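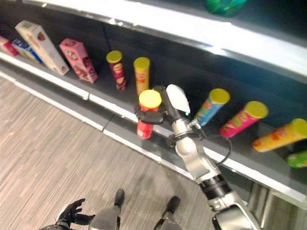 **레벤테 비라그(Levente Virág)** | 음악 매체 분야 집필위원
최종 개정: 2019년 10월 30일

# 누눔 (오디오 제작사)

**누눔**(Nunum)은 민속음악과 전통음악을 주로 다루는 오디오 프로그램 제작사이자 그 제작사가 운영하는 팟캐스트 연합의 명칭이다. 음반사 다마노(Damano)의 부속 편집실에서 출발하였으며, 독립 이후에는 연주자 대담, 현장 녹음, 악기 제작 기록, 구술사 등을 소재로 한 연속물을 제작하고 있다. 본사와 주 녹음실은 옛 제분소 건물을 개수한 바라니관(Bárány館)에 있다.

누눔의 프로그램은 모두 7개이며, 이 가운데 2개는 외부 제작자가 기획하고 누눔이 편집과 배급을 맡는 공동 제작물이다. 누눔은 프로그램 제작과 별도로 현장 녹음 자료를 보존하는 에스투스 문고(Estus文庫)를 운영한다.

## 명칭

'누눔'은 다마노 편집실에서 연주자들이 가사를 붙이지 않은 선율을 흥얼거릴 때 쓰던 소리에서 유래한 것으로 알려져 있다. 초기 문서에는 '누눔 편집실', '누눔 방송반', '다마노 누눔' 등의 표기가 섞여 나타나며, 현재의 단일 표기는 독립 법인 설립과 함께 정착되었다. 로마자 표기는 언제나 첫 글자만 대문자로 쓴다. 프로그램 말미에 나오는 짧은 네 음의 신호 선율 역시 같은 흥얼거림을 채보한 것이며, 최초의 녹음은 치터로 연주되었다.

## 연혁

### 다마노 부속 시기

다마노는 현악 합주와 무곡을 중심으로 음반을 내던 소규모 음반사로, 음반마다 두꺼운 해설 책자를 붙이는 것으로 알려져 있었다. 해설 책자를 쓰기 위하여 편집자들은 연주자와 장시간 면담을 하고 이를 녹음하였는데, 책자에 실리는 분량은 면담의 극히 일부에 그쳤다. 남은 녹음을 정리하여 음반 구매자에게 제공한 것이 누눔의 첫 작업이다. 이 시기의 녹음물은 정해진 주기 없이 음반 발매에 맞추어 제작되었고, 진행자가 따로 없이 편집자의 질문과 연주자의 답변이 그대로 이어지는 형식을 취하였다.

구매자의 요청이 늘어나자 다마노는 녹음물을 음반과 분리하여 공개하기 시작하였다. 첫 독립 공개물은 산간 지역의 백파이프 연주자를 다룬 면담이었으며, 후일 〈숨주머니〉라는 제목의 연속물로 확대되었다.

### 독립과 바라니관 이전

음반 사업의 규모가 줄어들면서 다마노는 편집실의 분리를 결정하였다. 편집실 소속 인원은 기존 녹음물의 사용권을 인계받아 별도 법인을 세웠고, 다마노는 소수 지분을 보유하되 편성에는 관여하지 않기로 하였다. 양측의 합의문은 다마노 소속 연주자의 출연을 의무로 규정하지 않았으며, 다마노 음반을 소개할 때에는 과거의 관계를 방송 중에 밝히도록 하였다. 이 고지 원칙은 현재까지 유지되고 있다.

독립 첫해에 누눔은 임차한 사무실 한 칸에서 작업하였다. 도로 소음 때문에 야간에만 녹음이 가능하였고, 이 무렵의 프로그램에는 전차 소리가 섞인 것이 적지 않다. 이듬해 9월 바라니관으로 이전하면서 합주가 가능한 녹음실을 갖추게 되었다. 바라니관의 곡물 저장실은 잔향이 길어 대담에는 부적합하였으나 무반주 합창과 관악기 녹음에는 널리 활용되었다.

### 팟캐스트 연합의 결성

바라니관 이전 후 누눔은 개별 제작자들이 운영하던 프로그램을 받아들여 연합 체제를 구성하였다. 연합에 속한 프로그램은 공통의 배급 경로와 신호 선율을 사용하지만, 진행 방식과 회차 길이는 각 제작자가 정한다. 결성 당시에는 광고 영업을 한데 묶는 것이 주된 목적이었다. 이후 현장 녹음 장비의 공동 사용과 번역 대본의 제작이 연합의 업무에 추가되었다.

## 프로그램

누눔이 자체 제작하는 프로그램은 다음과 같다.

- **〈숨주머니〉**: 백파이프와 리드 악기를 다루는 대담. 누눔의 가장 오래된 연속물로, 연주자의 작업실이나 자택에서 녹음하는 것을 원칙으로 한다.
- **〈느린 활〉**: 바이올린과 비올라를 중심으로 한 무곡 해설. 한 회에 한 곡만을 다루며, 같은 곡의 여러 이본을 차례로 들려준다.
- **〈문턱의 노래〉**: 혼례가, 장송가, 자장가 등 의례와 생활에 결부된 노래를 수집지별로 소개한다.
- **〈나무와 아교〉**: 악기 제작자와 수리공의 구술 기록. 해설을 최소화하고 작업 소리를 길게 싣는 편집으로 알려져 있다.
- **〈다음 마을〉**: 순회 공연 중인 악단과 동행하여 제작하는 연속물. 공연 일정에 따라 계절 단위로 공개된다.

공동 제작물로는 이주 공동체의 음악을 다루는 〈두 번째 모국어〉와, 청소년 연주자가 직접 진행하는 〈첫 줄〉이 있다. 두 프로그램의 저작권은 원제작자에게 귀속되며, 누눔은 계약 기간 동안의 배급권만을 가진다.

폐지된 프로그램 가운데에는 음반 평을 다룬 〈뒷면〉이 비교적 잘 알려져 있다. 이 프로그램은 평자들이 서로 아는 연주자의 음반을 다루게 되는 일이 잦다는 지적을 받은 끝에 종영되었고, 일부 내용은 〈느린 활〉의 부록으로 흡수되었다.

## 제작 방식

누눔의 편집 지침은 내부 문서로 출발하였으나 뒤에 공개되었다. 지침에 따르면 출연자의 연주는 원칙적으로 중간에 자르지 않으며, 시간상 줄여야 할 때에는 절의 경계에서만 편집한다. 연주 위에 해설 음성을 겹치는 것도 허용되지 않는다. 이러한 규정으로 인하여 회차 길이가 일정하지 않고, 〈느린 활〉의 경우 짧은 회차와 긴 회차의 차이가 매우 크다.

면담은 출연자가 가장 편하게 쓰는 언어로 진행한다. 필요한 경우 통역자가 동석하며, 통역 음성은 원어 발화가 끝난 뒤에 배치된다. 방언으로 된 노랫말은 표준어로 고치지 않고 대본에 그대로 적은 다음 별도의 주석을 단다. 대본은 회차 공개와 동시에 게시하는 것이 원칙이나, 방언 주석이 많은 〈문턱의 노래〉는 대본 게시가 늦어지는 경우가 있다.

선곡에 관하여는 수집자와 가창자의 이름을 모두 밝히도록 되어 있다. 가창자의 이름이 전하지 않는 곡은 '이름이 기록되지 않은 가창자'로 고지하며, '작자 미상'이라는 표현은 사용하지 않는다. 이는 구전곡에서 작곡과 가창을 구별하기 위한 규정으로, 연합에 가입하는 외부 제작자에게도 적용된다.

## 에스투스 문고

에스투스 문고는 누눔이 운영하는 녹음 보관소이다. 명칭은 첫 기증 자료가 수집된 하천 유역의 지명 에스투스에서 따왔다. 해당 자료는 은퇴한 교사가 평생에 걸쳐 녹음한 테이프로, 유역의 마을에서 불리던 노래와 기악곡, 그리고 이에 관한 주민의 설명을 담고 있다. 기증 당시 일부 테이프는 접착층이 손상되어 재생이 불가능하였고, 열처리를 거친 후에야 복제되었다.

문고에 등록된 자료는 717건이다. 한 건은 한 차례의 녹음 작업을 단위로 하므로 수록된 곡의 수와는 일치하지 않는다. 목록에는 녹음 장소, 연주자, 악기, 조율, 사용 언어가 기재되며, 같은 선율로 추정되는 자료 사이에는 상호 참조가 붙는다. 목록은 자유로이 검색할 수 있으나 음원의 열람 범위는 자료마다 다르다.

열람 제한은 세 종류로 나뉜다. 공개 자료는 누구나 온라인에서 들을 수 있고, 관내 자료는 바라니관 열람석에서만 들을 수 있다. 보류 자료는 연주자나 유족의 의사가 확인되지 않은 것으로, 확인 절차가 끝날 때까지 재생이 허용되지 않는다. 장송가와 일부 종교 의례의 녹음은 연주자의 동의가 있더라도 해당 공동체의 의견을 거쳐 등급을 정한다.

문고의 자료를 프로그램에 사용할 경우에는 별도의 동의를 받아야 한다. 이 규정은 초기에 〈문턱의 노래〉가 한 가창자의 녹음을 유족에게 알리지 않고 사용한 일을 계기로 마련되었다. 누눔은 해당 회차를 내린 뒤 유족과 협의하여 수정본을 공개하였으며, 수정본의 첫머리에는 경위를 설명하는 고지가 실려 있다.

## 운영과 재정

누눔에는 상근 직원 20명이 근무하며, 편집부, 녹음부, 문고부, 배급부로 조직되어 있다. 편성에 관한 결정은 편집부와 각 프로그램 제작자가 참여하는 편성 회의에서 이루어진다. 문고부는 자료의 등급 심사에 관하여 편성 회의의 결정에 구속되지 않는다.

수입은 광고, 청취자 구독료, 공연 녹음 수탁, 교육 기관에 대한 음원 사용 허가로 구성된다. 광고는 회차의 앞과 뒤에만 배치되고 연주 직전이나 직후에는 들어가지 않는다. 악기 제조사의 광고를 받을 수 있는지는 오랫동안 논의의 대상이었으며, 현재는 〈나무와 아교〉를 제외한 프로그램에 한하여 허용된다. 구독자에게는 편집 이전의 면담 전체가 제공되지만, 출연자가 원하지 않는 부분은 제외된다.

에스투스 문고의 보존 비용은 프로그램 수입과 분리된 회계로 관리된다. 음원 사용 허가로 얻은 수입 가운데 연주자에게 지급되는 몫은 계약서에 명시되며, 수령자를 찾지 못한 금액은 별도 계정에 예치된다.

## 공개 녹음회

누눔은 바라니관에서 공개 녹음회를 개최한다. 녹음회는 매년 9월에 시작되는 편성 주기에 맞추어 열리며, 전반부의 연주와 후반부의 대담으로 이루어진다. 곡물 저장실의 좌석이 제한되어 있어 입장은 사전 신청으로만 가능하다. 연주 중 객석의 박수와 발 구르는 소리는 편집 과정에서 지우지 않는다. 무곡 녹음에서는 춤꾼의 발소리를 위한 마이크를 마루 아래에 따로 설치하며, 이렇게 얻은 녹음은 〈느린 활〉에서 박자 해설의 자료로 자주 쓰인다.

## 평가

누눔의 프로그램은 연주를 온전히 싣는 편집과 상세한 대본으로 민속음악 연구자와 연주자 사이에서 긍정적인 평가를 받아 왔다. 특히 〈나무와 아교〉는 도제식으로 전수되던 수리 기술을 음성으로 남겼다는 점에서 자료적 가치를 인정받으며, 악기 제작 교육의 보조 자료로도 활용된다.

비판은 주로 두 방향에서 제기되었다. 하나는 편성이 현악과 백파이프에 치우쳐 타악과 성악의 비중이 낮다는 것으로, 〈문턱의 노래〉의 확대 편성 이후에도 같은 지적이 이어지고 있다. 다른 하나는 회차의 길이와 속도가 일반 청취자에게 부담이 된다는 것이다. 이에 대하여 편집부는 요약본의 제작을 검토하였으나, 연주를 자르지 않는다는 지침과 충돌하여 시행하지 않았다.

다마노와의 관계도 논의되어 왔다. 방송 중 고지가 지켜지고 있음에도, 초기 출연자의 상당수가 다마노 소속이었던 까닭에 누눔의 구술 자료가 특정 음반사의 연주 계보를 중심으로 형성되었다는 견해가 있다. 문고부는 목록에 수집 경위를 기재하는 난을 신설하여 자료의 출처를 구분할 수 있도록 하였다.

## 같이 보기

- 다마노 (음반사)
- 바라니관
- 에스투스 문고 자료 목록
- 구술사와 음악 방송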